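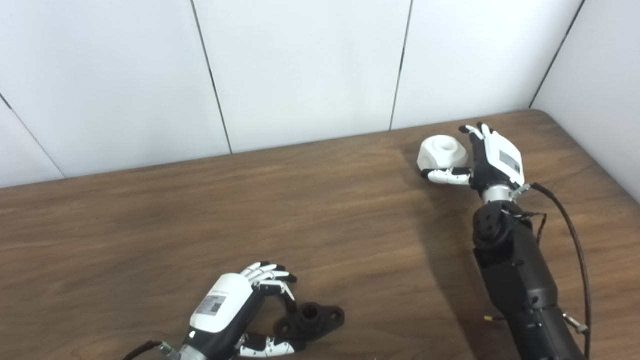
## 4. Oiling and curing your Korlow table

You've got the legs on and the top is level, so now comes the best part! The first coat of oil is when the grain really wakes up, and it's hard not to grin while you're doing it. Set aside an afternoon and put some music on.

**You will need:** one can of Grivwood hard oil, a 232-grit sanding pad (in the Trurano accessory pouch), and a few clean cotton rags.

1. Sand the top lightly, always along the grain. Two or three passes will do.
2. Wipe off the dust with a dry rag, then with a barely damp one. Let the top dry for 12 minutes.
3. Stir the oil slowly. Don't shake the can, or you'll be chasing bubbles all over the place.
4. Pour a small puddle near the middle and spread it outward in long, overlapping strokes (thinner than you think!).
5. Work the oil into the rounded corners with a fingertip wrapped in cloth.
6. Wait 7 minutes, then wipe off everything that hasn't soaked in.
7. Leave the top alone for 6 hours, then repeat steps 3 to 6 for the second coat.

**Note:** The color deepens a little after the second coat and then settles. If one spot still looks dull, give just that spot a third coat and blend it out with a dry rag.

**Caution:** Oily rags can catch fire by themselves. Lay them flat outdoors to dry, or soak them in water and seal them in a metal can.

Fitting the Belkadi extension leaf? Oil both sides of it before you go on to section 5.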